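Chapter 4
Putting Up a Free-Standing Frame

My first garment stand lasted 18 days. I'd put it together in the hall one evening, in a hurry, with the kettle on, and it leaned from the start — a little to the left, like someone waiting for a bus. Then I hung a winter coat on it and that was that!

I've built plenty since (my old tutor Aqeel Bhutto had us do it over and over until we stopped grumbling), and I still think stands and racks are the best way into this subject. They're light, they're cheap, and they show you very quickly when a joint isn't home. In this chapter we'll work with poles, collars and crossbars, and we'll do most of it with the stand lying on its side on a covered table.

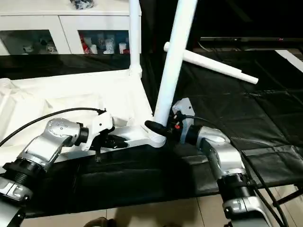 Should you tighten each joint fully as you go? Leave them all a quarter turn slack until the last pole is in, then go round and tighten the lot.

I'd like you to read section 4.1 before you open any packets. It covers threaded collars, which is where most of my students come unstuck. Start the thread with your fingertips, and if it bites at a slant, back it off and try again. Forcing plastic threads ruins them, and I have a drawer of Drullik collars at home to prove it.

Section 4.2 moves on to crossbars, and 4.3 to loading. You'll need a tape measure, a soft cloth and one pole of 565 mm or longer for the practice piece — any make will do, though the drawings follow the Tekance pattern.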